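**Skerkier water district to replace valve boxes on east loop**
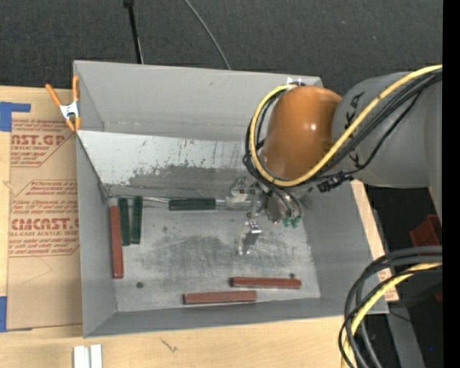

The Skerkier water district will replace 42 curb valve boxes on its east loop beginning in August, after a spring inspection found that many of the lids could no longer be lifted with a standard key. The work covers the stretch between the Fudgate pump house and the Dmytriv Road crossing and is expected to take 30 working days.

District engineer Borghild Eide told the board that the existing boxes were set at the original road grade and have been paved over twice. Crews have had to cut asphalt to reach the valves during the last several main breaks, which lengthened shutoffs and widened the area left without water. The replacement boxes have a threaded upper section that can be raised when the road is resurfaced.

Valves on the loop will be exercised as each box is opened. Any valve that does not close fully will be logged and scheduled separately under the winter maintenance budget. The district does not plan to replace mains as part of this contract.

The contract was awarded to Cudari, the lower of two bidders. The second bid was set aside because it did not include traffic control on Dmytriv Road, where the county requires a flagger at each end of a single-lane closure.

Service will be interrupted in short sections. The district lists 167 affected connections, most of them residential, and will hang door notices two days before each shutoff. Interruptions are limited to four hours and will not start before 9 a.m. Customers on the section nearest the pump house may see lower pressure for the rest of the day while the line is flushed.

Discolored water is possible once service returns. The district advises running a cold outside tap until the water is clear and holding off on laundry until then. Water heaters do not need to be turned off for interruptions of this length.

Teodor Rustad, who manages operations for the district, said temporary patches will be placed the same day each box is set. Permanent paving follows within 60 days of the final box, weather permitting. No work is scheduled on Sunday. A map of the sections is posted at the district office and will be updated as work moves east.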